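4. Evaluation of the Trurnis Kitchen Kit

4.1 What the kit includes

The Trurnis Kitchen Kit is sold to research groups that want a two-arm manipulation bench without building one from parts. The package we reviewed contains two arms with parallel grippers, a mounting set, a controller, a teaching interface, and the software layer Trurnis calls Cheon. Props are listed as an optional extra. We bought our own, partly to save money and partly so that the objects would not match the ones the vendor uses in its tuning.

Our review covers setup, the teaching workflow, object handling, and support. We did not test the mobile base that Trurnis offers for the same arms. All work took place at our lab in Zellcombe between June and September. Sibel Uysal and In-ho Yoo ran the bench sessions. Dede Gyamfi wrote the logging scripts and handled contact with the vendor. Adel El Sherbiny scored the recordings and did not take part in teaching.

4.2 Bench layout

The vendor's manual suggests a bare tabletop. We used a brown covering instead, as the bare surface gave us glare in early trials. The cover is clamped at the near edge. It still creases, and we left the creases alone between sessions. Both arms reach over the table from the far side, so the area nearest the operator stays open for resetting objects.

We chose household items that differ in height, finish, and grip. A steel pot with a glass lid was kept in the middle of the table for most layouts, with racks and smaller items on either side (Figure 4). The lid matters for this review. The Cheon software estimates object outlines from color images, and clear lids are named in its release notes as a known weak point. With a carrot under the glass, the software has to decide whether it is looking at one object or two.
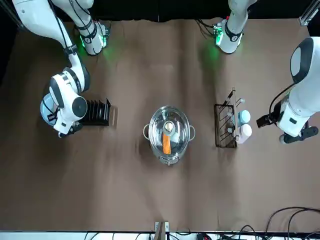 Figure 4. Pot layout with a slotted dish rack to the left and a wire utensil rack and two small bottles to the right. Both grippers are over the table.

In our logs the outline for the pot was stable when the lid was centered. When the lid sat off to one side, the software sometimes returned the carrot as a separate object and placed it on top of the glass. Trurnis support confirmed the problem and sent a settings file that reduced it. The file is not part of the standard download, and we think it should be.

4.3 Teaching workflow

A task is taught by demonstration. The operator guides the arms through the motion, marks the start and end, and repeats. The manual asks for 5 demonstrations before the first trial run, and we followed that number for every task. Across the study we recorded 756 demonstrations, of which 137 were thrown out. The most common reason for discarding one was a late start mark. The button that sets the mark is on the teaching interface and not on the arm, so an operator working alone has to let go of one gripper to press it. Yoo got used to this. Uysal did not, and asked for a foot switch, which Trurnis sells separately.

Playback is quick and easy to stop. The indicator lights on the arm hardware are bright green and can be seen from across the room. They also throw color onto the table cover. We checked whether this hurt the outline estimates and found no clear effect, though objects placed close to the mounts were scored separately to be safe.

4.4 Hanging and placing

The hanging tasks used a rack with a row of pegs. A mug had to be lifted clear of its peg, moved, and later put back. This is harder than placing on a flat surface -- the peg is narrow, and the finger has to come down beside the dowel without hitting it. Figure 5 gives the layout from the side, with the control equipment on its own desk. 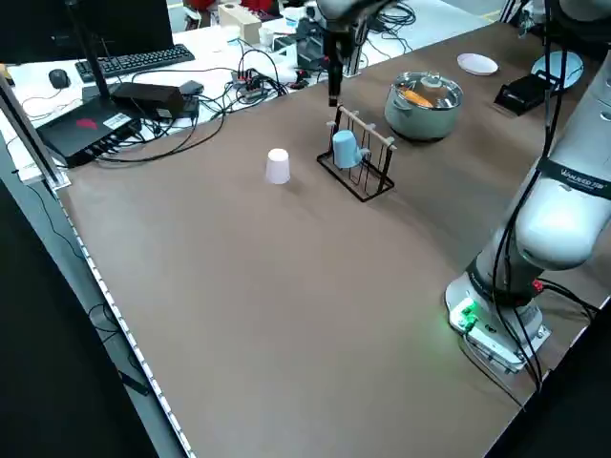
Figure 5. Side view of a peg rack layout. A light blue mug hangs upside down at the front of the rack, with a gripper above the dowel.

The approach height is set by a single value in the task file. The default was too low for our rack, and the first trial runs touched the dowel. Raising the value fixed this but made each cycle longer. A setting per object would be better, and Gyamfi was told that one is planned.

Desk space should be counted as part of the footprint. The product sheet gives only the size of the tabletop. In practice the controller, networking, power, and cables took up a second surface beside the bench, and we would advise buyers to plan for that from the start.

4.5 Plates and small items

Plates were the weakest group. The gripper fingers can reach the rim of a plate lying flat, but the cover gives slightly under them and the rim is easy to miss. We moved the dish rack and plates to the left half of the table so that the right arm could handle them alone, while the left arm worked with small items next to the wire rack.
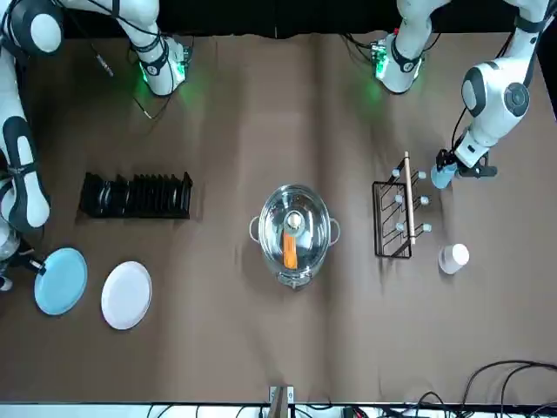
4.6 Cost and support

The price quoted to us was 2450 per month on a lease, with the Cheon license included and the foot switch not. The reseller, Brallthorpe, answered most questions within a working day. Hardware questions were passed on to Trurnis and took longer. One gripper was replaced under the lease at no charge.

Ernő Szabó, who manages the lab's equipment budget, compared the lease with the cost of buying similar arms outright. Over a short project the lease comes out ahead. Over a longer one it does not, unless the group makes steady use of the software. We have kept the kit for a second term, mainly for the teaching tools, and are repeating the plate tasks with a firmer cover.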